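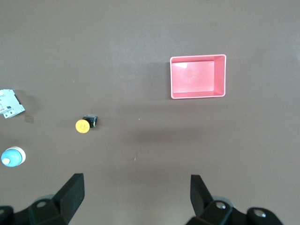 Ese Lawal thinks we should hold off on the second arm until October and put the money into finger pads and trays first, and after a morning of going back and forth I've mostly come around.

2020-07-16, equipment planning, bench 2

The Brorska quote came in for the spare finger sets, 35 a pair, and they want an order of 21 pairs before they'll talk discount. That's more than we'd wear out in a year, I'm fairly sure, but Igwe might split it with us if I ask nicely (I will ask nicely). Trays from Parnia are cheap enough that I'd rather just buy them — the shallow pink kind suits the sorting work and the parts show up well against it.

Parts budget: around 200 for more push buttons, both the flat and the mushroom-head type, plus breakers. Clokville has breakers too but the shipping is silly for small boxes like ours.

Still to settle: does the wrist camera spare come out of this pot or the other one? Ese says the other. I've left the line blank and will chase it after lunch.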